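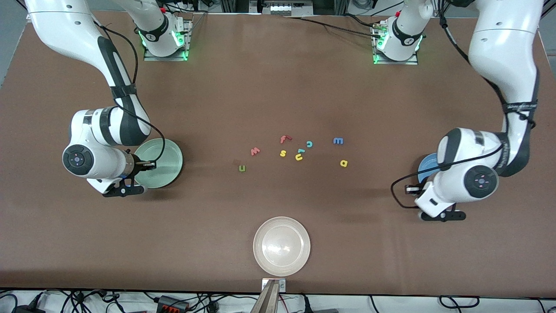
How to write down your work history for an asbestos claim

By Lucimara Guerra

When a person gets a diagnosis of mesothelioma or asbestosis, the lawyer will soon ask for a work history. Many families are surprised how difficult this is. The exposure may have happened decades ago, the company may be closed, and the person who remembers everything is often very tired. I helped my father to prepare his, and later I helped other families from his union. These are the steps I use now.

Step 1. Start with a simple list of years

Take a notebook and write one year on each line, from the first job until the last. Do not try to fill it in order. Write what you know for sure and leave the other lines empty. My father could not say when he started at the Derkard boiler works, but he knew that my brother was born in his first August there. Weddings, births, a new car or a move to another house are all good helpers for the memory.

Include summer jobs, military service and work that was paid in cash. A job of a few weeks can matter too.

Step 2. Ask for the official records

In the United States you can ask the Social Security Administration for an itemized statement of earnings. It shows the names of employers for each year. There is a form for this and normally a fee, so check the current amount before you send it. The answer can take a long time, and I recommend to request it in the same week you start the notebook.

Other useful papers are union cards, pension letters, old tax forms, pay stubs and discharge papers. Make copies of everything. Keep the originals at home and give the copies to the lawyer.

Step 3. Write one page for each job

On the top of the page put the employer, the city and the years. Then answer these points in your own words:

What was your job title, and what did you really do during the day?
In which building or part of the building did you work?
Which materials did you cut, mix, sweep or remove?
Which other trades worked near you?
Did you have a mask, and what kind?
Who worked beside you?

The point about other trades is easy to forget. My father was a pipefitter and he did not install insulation himself — but the insulators from Orkis worked over his head for two winters. He thought that it did not count, and he left it out of his first version.

Step 4. Write product names only if you remember them

If you remember a name on a bag or a box, write it, together with the color of the package and the place where you saw it. If you are not sure, write "not sure". Please do not copy names from a list on the internet. Later you may have to answer questions under oath, and a wrong name can damage the good ones.

Step 5. Find coworkers

Call the union local, the retirees' club or the church. Write the full name, the phone number and the years you worked together. We found a man named Jiller who had shared a locker room with my father, and he still had the company newsletter with the floor plan of the plant.

Do not tell a coworker what to say. Ask only if he agrees that the lawyer calls him.

Step 6. Think about the home

Dust came home on work clothes. Write down who washed them and where they were kept. If a wife or a child is the sick person, this page may be the most important one.

Step 7. Give it to the lawyer early

Every state has its own time limit for a claim, and it can be short. Do not wait until the notebook is complete. Send what you have and add pages later, with the date on each new page.

Last updated November 9, 2021. This page is general information and does not replace advice from a lawyer in your state.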